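Progress report on the small rooms, second period
Grant line: furnishing and upkeep, Bulgate house
To: Nistor Fund, small grants desk

In the last report I wrote that the ground floor was painted and that the furniture was still with the supplier. Since June the work has moved upstairs, and I can now report on the first of the small study rooms. The walls are white, the parquet was kept and oiled, and the standing desk from Stekel is in its place against the wall. The air purifier was delivered one week after the desk. We spent 2,000 on this room, with delivery, and this is inside the budget line.

The cleaning of the room is now part of the same plan. It is done with a bucket and cloths, and the parquet must not get much water.

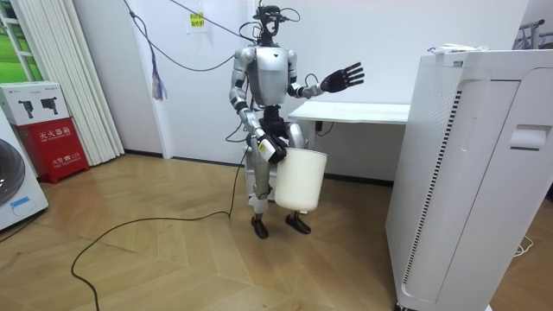 Ruxandra Iordache asked at our Saturday meeting whether the oil on the floor will hold if the room is washed every week, and she would prefer a dry mop in winter. I think her question is correct. The oil maker, Clekik, advises a new coat after 100 washes, so we will keep a list on the inside of the closet downstairs and look at the boards again in spring.

The purchase of furniture is 87 percent complete. Missing are the chairs and one lamp. The chairs were sent back, as the seats were too low for the desk even at its lowest position, and the supplier accepted this without cost for us. For storage we first planned a shelf on the wall, but the wall is thin on that side. We took a white bedside cabinet with one drawer and an open compartment, and it stands by the door, in front of the left leg of the desk.

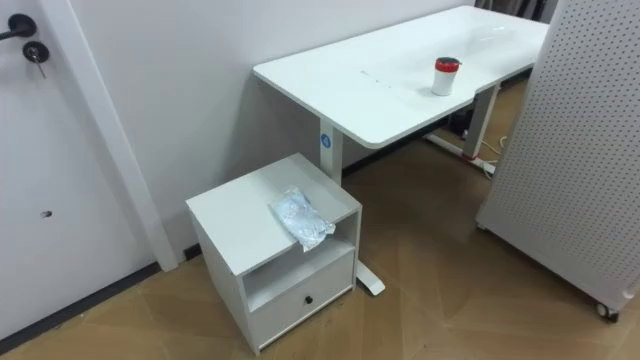
The place of the cabinet is not final. When the chairs come, I would like to try it on the other side, so that a person can sit down without moving it. The door needs small work also: there is a hole in it below the lock, which should be filled and painted. I expect up to 20 for the material, and I ask to take this from the reserve.

The second room will start after the chairs are delivered. I will send the receipts separately.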